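Workshop notebook, June 1, 2026
Exchange trip prep, Plalonska group 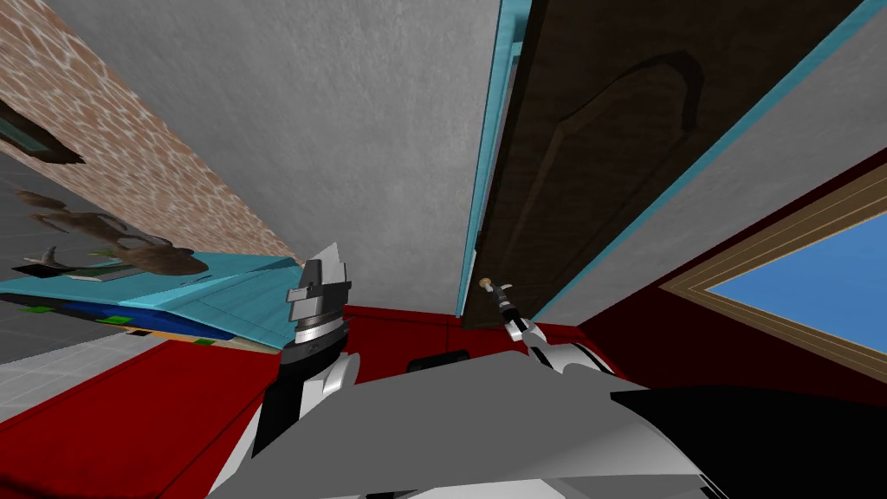

Met with Sarita and Tia about the November trip. We have the host family list back from Plalonska, minus two families who still owe us the form about pets and smoking. Vimala will write to them again tonight.

Money first. The deposit is 300 per student and can't be returned after the tickets are issued. The total fund stands at 2000 before the bake sale, and Tia wants to hold all of it for students who can't cover the deposit. I agree. Urmila would like part of it set aside for the train passes. Left open.

Flights: the morning departure means the students change planes at Carrilho with not much time between. Last year's group had to run for it and one suitcase turned up three days later. The afternoon departure costs more but has a long layover. Sarita to ask for the group price on both. Passport check: Pushpa has gone through the copies. One expires in the winter and has to be renewed now. Student's parents know.

Packing session. Tried the new handout on ourselves. Took too long. The page on adapters and phone plans can be cut in half, and the part on medicine needs to move to the front. Add: keep one change of clothes in the carry-on. Add: write the host family's address on paper and keep it in a coat pocket. Take out the paragraph on homesickness as it's written now. Tia read it out loud and it made all of us feel worse. She'll redo it from the letters the last group sent back, which are better than anything we came up with. Several of them said the second week was the hard one, so the call home should go there and the first-night call can just be a text.

Journals. The students will each keep one and we read only the pages they hand in. Prompt for the flight stays the same. Drop the prompt about "finding yourself," they all wrote the same thing. Replace with: describe one meal and who was at the table. Vimala has 257 pages of old entries in the Grivcombe binder and will pull a few good ones, names off.

Still to do:
Bus to the airport, get a second quote
Emergency card, both languages, Urmila to proofread
Ask the school at Cerkisness if they want to share the day trip to the coast
Room for the parents' night, and somebody who can fix the projector
Letter for students who miss tests while away

Pushpa is out until the end of next week, so passport questions come to me.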